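To: vosmont-trails list
From: Aitana Peñalver
Date: 2018-07-02
Subject: Re: Packing for the Vosmont loop – what would you leave home?

Modupe Akande wrote:
> Hi all, first time doing the full loop this October and I've never
> slept outside more than one night in a row. My pack weighs a ton
> already and I haven't put the food in. Two questions. What did you
> carry the first time that you'd leave home now? And is the water at
> the Plivari shelter OK or do I need to haul it up from the creek?
> Also my brother-in-law says four days is plenty. Is it?
> Thanks, Modupe

Hi Modupe, and welcome! I've done the loop three times now, twice clockwise and once the other way (don't do it the other way, the climb out of Zoton first thing in the morning is just mean), so I have opinions.

Water first. The pump at Plivari was working fine last fall but it was slow, and it came out brown for the first couple of minutes. Let it run, then filter it anyway. If the handle's been taken off again, the creek is a ten minute walk down and feels like thirty coming back. I carry two liters from the Azimi trailhead and top up wherever I can.

What I'd leave home: the camp chair, the second pair of jeans (jeans! I was young), the big flashlight, the hardcover book, and the hatchet my uncle insisted on. I never cut one single thing with that hatchet. What I'd never leave home again is a dry pair of socks that I'm not allowed to touch until bedtime. Put them in the bottom of your sleeping bag and forget they exist.

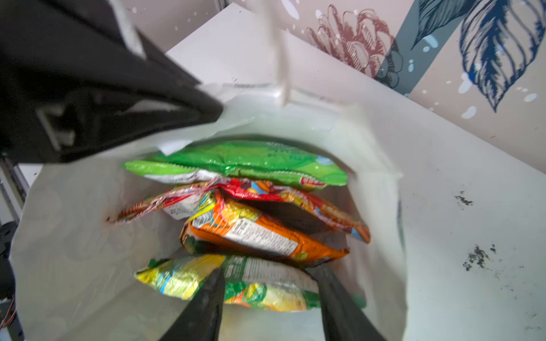
Four days is doable if you're used to walking with weight. The loop is 93 miles and the middle part is not flat, whatever the brochure says. Honest advice for a first time is to take seven and be happy. Leokadia Tokarz and I did it in six and we were fine until the fifth afternoon, when we sat down on a log and had a long, silly argument over whose turn it was to read the map. We were just tired. Sleep at the lower meadow on the second night even if you get there early and feel great – the next spot with decent ground is 2,000 feet further up and you'll be putting your tent up in the dark.

About your pack. Weigh it with everything in, food and water too, and then walk around your neighborhood for an hour. I know you'll feel silly. You will also find out that one strap rubs, and you want to find that out three streets from your own bathtub. Brândușa Onu has a good hanging scale and lends it to anybody who asks nicely.

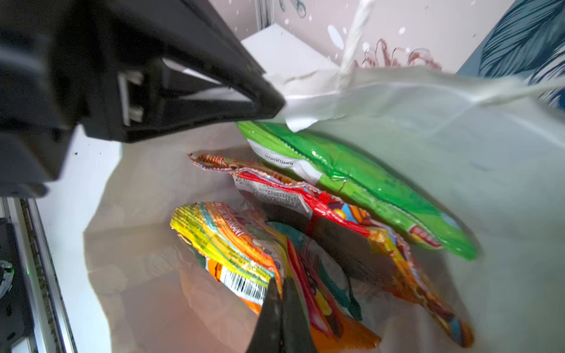 Food is where most first-timers go wrong, me included. I packed as if I'd be cooking real dinners every night, with an onion and everything, and by the third evening all I wanted was something salty I could eat lying down. So bring more snacks than you think you need, and sort them by day before you leave. Put each day's worth in its own plain white plastic shopping bag, like the one in my second picture – four packets in a bag is a pretty fair day for me on top of meals, and the empty bag turns into your trash bag. Shiny packets like that green one are easy to spot at the bottom of a dark pack, too. Poke a pinhole in anything puffed up with air and tape it over, or it'll take up the room of a sleeping bag.

Hang it all at night. The bears mostly keep to the north side but the mice at Plivari are bold as anything, and they went through the side pocket of my good pack for half a cookie.

Oh, and the permit! It's $100 for the full loop now and you have to pick it up in person at the Azimi office, which closes for lunch. Chibuzor Fashola drove up there last year and sat in the parking lot for an hour and a half eating his trail mix. Call first.

If you want company for the first day or two, Leokadia and I are thinking of going up around the same time, only as far as the meadow (my knee won't do the whole thing this year). Write me off list and we can compare dates. I've also got a spare rain cover you can borrow, bright orange, a bit ugly, never leaked once.

Aitana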